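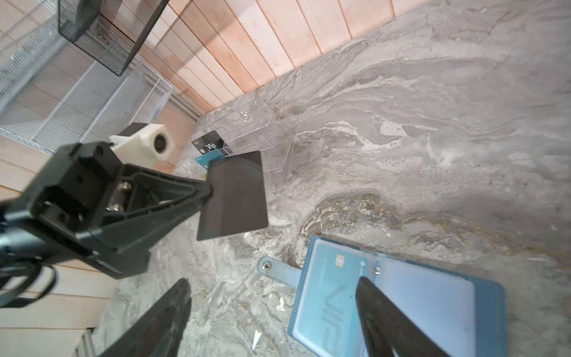
*Marble bench, timber slats, wire basket. The clear stretch is the bit worth arguing about.*

I have come to believe that the most expensive thing in any kitchen is the part with nothing to do. You pay for bench space by the metre, you wait weeks for it to be cut, and then the whole household conspires to cover it with bananas, chargers and a letter from the council.

My own kitchen, in a rented place in Stetville, has a bench the colour of old teeth and a usable stretch 40 centimetres wide. I have rolled pastry on it. I have also rolled pastry off it. So when I look at a slab of grey marble with brown and beige wandering through it, I'm not a neutral party, and you should read the rest of this knowing that I am mostly jealous.

Still, jealousy has its uses. It makes you look hard at what other people do with their good fortune, and what most of them do is buy a basket.

I want to put the case against the basket. I know this is unpopular. The wire basket is the darling of every home magazine and every sensible aunt, and Josstead (the big homewares barn out past the Redlow turn-off) gives it an entire aisle. White wire, black mesh, copper wire for those who had a good year. You go in for a sink plug and come out with storage for things you haven't bought yet. I've done it. The plug is still on my list.

The theory goes that a basket contains mess. My experience is that it licenses it. A lone battery on the bench is a reproach, and sooner or later someone will deal with it. Put the same battery in a basket and it has been filed. It can stay there until the children leave home. Add a takeaway menu, a tape measure, a single birthday candle and the key to a bike lock you no longer own, and you have what my friend Davina Aitken calls a drawer with no front.

Davina is a basket person, so she should know. She keeps five in her kitchen and defends every one of them. Her argument is that wire and mesh are honest materials: you can see what's inside, so you can't pretend it isn't there. I put it to her that I have been looking straight at a dead torch through white wire since February and have pretended beautifully. She said that was a character flaw and no fault of the basket. She may be right, but I note that the torch didn't buy itself a home.

Where I will give ground is the wall behind. I was brought up to think a splashback should be tiled, wipeable and faintly like a public pool. Upright timber slats in a pale peachy colour struck me at first as the decision of someone who orders in. All those thin dark seams, and every one of them, I assumed, waiting patiently for bolognese. I said as much at dinner at Davina's, loudly, and was asked how often I wiped my own tiles. The conversation moved on to schools.

But stone is a cold sort of thing to live with, and a fancy one is also rather pleased with itself. Put marble against white tile and you have somewhere to bone a fish. Put it against warm timber and it settles down a bit. The swirls have something straight to argue with. I'd take the slats, grease and all, and I'd learn to cook things that don't spit.

Marble itself needs no defence from me and gets plenty from its owners, who will tell you about its patina while sliding a coaster under your glass. Lemon marks it. Wine marks it. A man at a Redlow stone yard once spent 33 minutes telling me what not to put on a benchtop and arrived, by elimination, at bread. Then he quoted me for sealing it, $300 and a weekend of eating elsewhere. I thanked him and went home to my laminate, on which I have since placed lemons, wine and one hot saucepan, with only the saucepan leaving any kind of memoir.

All of which makes the basket stranger to me. If you own a surface that lovely and that easily offended, why give up a corner of it to hardware? The usual answer is that things must go somewhere. Must they? I went through my own basket last week in the spirit of fairness. Apart from the torch it held string, two pegs, the instructions for a kettle, and a jar of Miyazaki pickled ginger that had no business being out of the fridge. The string went in a drawer. The pegs went on the line. The kettle and I have known each other for years and need no instructions. The ginger I won't discuss.

That left an empty basket, a handsome object in its way, and no decent excuse for it. I lasted until the weekend. Then somebody put an onion in it, and somebody else put a garlic next to the onion, and I have to say they looked very well there, with the light coming through the wires. Davina has been told nothing about this and I'd be grateful if it stayed that way. The torch is in the laundry now, in a slightly smaller basket.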